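**CPU socket**, the part of a motherboard that holds the processor and connects it to the board. Also called a processor socket. Lets a chip be swapped without soldering.

Two main kinds. Pin grid: pins on the chip. Land grid: pins in the socket, flat pads on the chip.
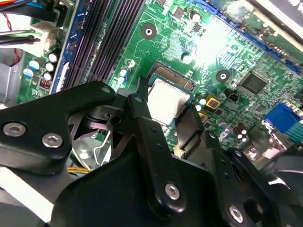 Force matters more in older designs, where the chip had to be pushed in. Later ones use a lever. The Hotano, a hobby board from Ukville, had 376 contacts and no lever at all.
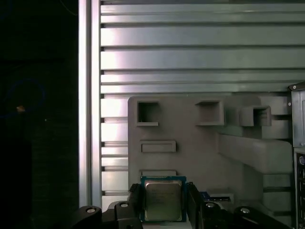 Piroska Barta called the Hotano socket "a thumb breaker" and blamed its stiff springs. Farkas, the maker, softend them in the 3rd revision.
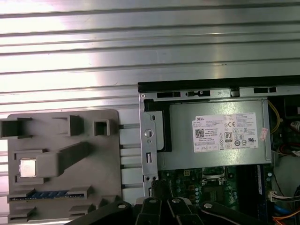
*CPU in a square pocket of a gray plastic tray.*

Bent pins are the usual fault. Hard to fix, easy to cause. Stisness boards shipped with a cap over the socket for this reason.
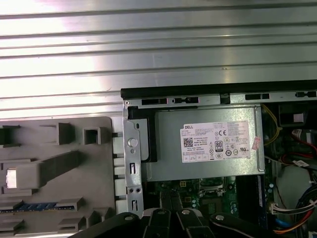
Access to the socket depends on the case and cooler. Tall coolers usualy come off first. In an open desktop chassis the power supply may also sit close by, a silver unit in the one shown, so cables get moved aside before any work.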